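## Clearing out the supply table

I have been meaning to write about our desk supplies since the last newsletter, and Raghda Tarawneh has now asked me twice, so I had better get on with it. Between us we have collected far more folders, trays and cases than anyone at Woltilau could use, and the April swap seems the right time to pass some along.
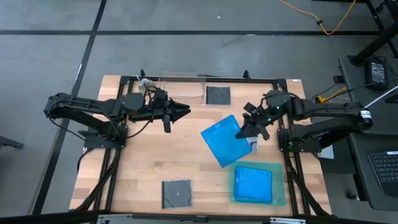 Old CD cases are what I get asked about most, and I will confess to a soft spot for them. They stack nicely, they hold small cards and stamps, and people will take them if you put them out. The two black ones on the wood tabletop are the kind I mean, with the little round hub in the middle, and a blue plastic folder like the one near them is always welcome too, wrinkles and all. Please check the cases for discs first! Wendell Pettigrew once gave away his whole Esposito recital that way.

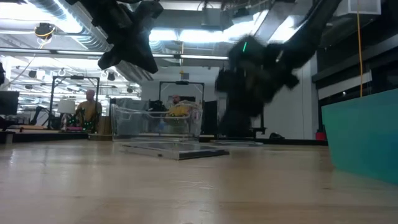 *Page last changed: 3rd March*

Clear bins and flat trays are a different matter. I love a bin you can see into, such as the one with something yellow showing through its side, but they scratch easily, so wrap them in a towel for the trip over. We have room for 51 boxes of donations, and Raghda will be at the side door to help you carry yours in.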